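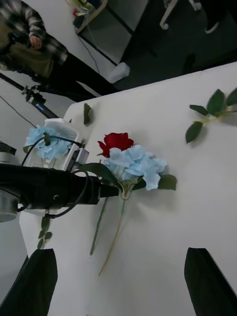 第8章　从夹住到夹好：在自家工作台上摆弄花枝

前面几章我们一直和方块、圆柱打交道，它们听话、规矩，夹歪一点也不要紧。从这一章起，好玩的来了！我们要让自己搭的机械臂去拿仿真花：玫瑰、绣球，还有那些总爱往旁边支出去的叶子。

为什么选花？一枝仿真玫瑰，花头大，花茎细，重心偏在一端。夹花茎，花头会往下坠；夹花头，花瓣会变形，腕部相机也被挡去一大半。绣球更有意思，花球蓬松，边缘到底在哪儿，连人都说不准，更别提一段刚写好的程序了。我第一次在共享工坊里试这个题目，原打算一个晚上做完，结果整整折腾了两个周末，回家路上还在想夹爪的角度。

本章沿用第7章装好的Toltine夹爪，控制程序仍用Drikix。如果你的指面还是光滑的，请先贴一层薄硅胶垫，再重新标定零点。桌面尽量用浅色，方便把绿色的茎叶分割出来；不过浅色桌面容易过曝，曝光请改为手动，别让相机自己做主。

8.1　递花的手，等待的夹爪

工坊里的Annelore Weidemann提过一个建议，我至今觉得妙：在写任何抓取代码之前，先用自己的手拿着花，在夹爪前面慢慢走一遍。看看花茎在相机里有多细，看看手快起来时还剩下多少能用的细节。 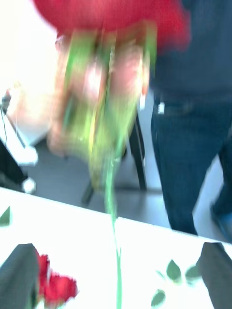
· 162 ·

手一动，花就糊成一片红，花茎却还能看出一条淡绿的线。这条线就是本节的主角。我们不去识别花瓣，先找茎：在两指之间取一块竖长的区域，按颜色筛出绿色，再拟合一条直线。直线的倾角告诉腕关节该转多少，直线的位置告诉手臂该往哪边挪。散落在桌上的叶子也是绿的，会来捣乱，可以用长宽比把它们滤掉。

动手之前，请准备：
仿真玫瑰与仿真绣球若干枝
浅色台面一张
硅胶垫两片，贴于指面内侧
第7章的标定文件

练习8-1　关闭电机，手持一枝玫瑰放在两指之间，录下20帧图像，逐帧画出拟合的直线。哪些帧失败了？是模糊、过曝，还是叶子混了进来？

练习8-2　把曝光时间减半，补一盏灯，重做上题，将两组结果画在同一张图上。

练习8-3（选做）　换成绣球。花球遮住了大部分花茎，竖长的取样区域应当移到哪里？Henrik Janssen的做法是把区域下移，只看靠近茎尖的一段。试试看，你也许能想出更漂亮的办法！

做完练习8-1再往下读。8.2节要给电机上电，届时请把夹持力限制在满量程的10%以内，急停按钮放在伸手够得着的地方。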